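About Hemmin

Hemmin is a small tea merchant and mail-order shop in Nultham. We buy loose leaf tea from growers and from a handful of importers we know well, pack it by hand and send it out to homes, cafes and village halls. There is a shop counter at the front of the building, and the packing room is behind it.

How we started

The business began as a market stall with 5 teas, all of them black. The stall did well enough in the colder months and badly in the summer, so we started taking orders by post to even things out. Within a couple of years the post was bringing in more than the market, and we took on the lease of our present building, a former seed warehouse at the bottom of the High Street. The name Hemmin comes from the lane where the stall used to stand.

We now keep 40 teas on the list. We could stock more, and we are asked to fairly often, but tea goes stale, and a long list means tins that sit too long on a shelf. When a new tea comes in, an old one usually goes. Customers who have bought the outgoing tea in the past year get a note from us with the last date for orders.

What we sell

Most of what leaves the building is black tea for everyday drinking. Our best seller is Pandis, a strong breakfast blend that takes milk well. It has been on the list since the stall and the recipe has changed only when one of the gardens we buy from has had a poor season. Verkovska is our smoked blend, made in smaller batches and at its best without milk. After those come the greens, a few oolongs, and the herbal teas, which we buy already dried and cut from two farms.

We also sell teapots, strainers and storage tins. The range is short and we don't hold large stocks. If something is shown as sold out, please ring before giving up on it, as there may be one on the shop shelf.

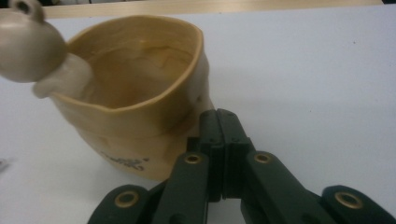 All our blends are mixed on the premises. A batch is weighed out, turned in the drum, rested overnight and tasted the next morning against a sample kept from the batch before. If the two don't match closely enough, we adjust it and taste again. Each packet has a batch number on the back. Quote it if you write to us about a tea and we can look up when it was mixed and what went into it.

How we buy

We buy twice a year, with the larger order placed in October. Samples arrive in the weeks before that and we taste them blind, in plain numbered pots. Price comes into it afterwards. We pay on delivery and do not ask growers for long credit. Where a tea comes through an importer we say so on its page, and where we know the name of the garden we give that as well.

We are not certified organic as a company. Some of the teas are, and they are marked on the list.

Tea by the month

The monthly box has been running for several years and 1174 households are signed up to it. Each box holds two teas, one from the regular list and one bought in specially, with a card giving the brewing time and the amount of leaf per cup. You can skip a month or stop altogether from your account page. Boxes go by second class post and fit through a normal letterbox.

The shop and tasting evenings

The counter is open in the mornings and early afternoons. You can try anything on the list before you buy, though at busy times there may be a wait for the kettle. Tasting evenings are held upstairs from autumn to spring. We keep them to small groups, and places are booked through the website. The stairs are steep and there is no lift, so if that is a problem let us know and we will set up at the counter downstairs instead.

Schools, clubs and other local groups are welcome to arrange a daytime visit to the packing room. There is no charge.

Trade customers

We supply cafes, guest houses and farm shops in bags from one kilo upwards. Trade orders placed before noon normally leave us the same day. New accounts are asked to pay for the first order in advance - after that we invoice monthly. A price list and samples are available on request.

Getting in touch

The quickest way to reach us is through the contact form. Letters are answered too, though more slowly. For wholesale enquiries please tell us the name of your business and which teas you have in mind.

Page last updated April 14, 2021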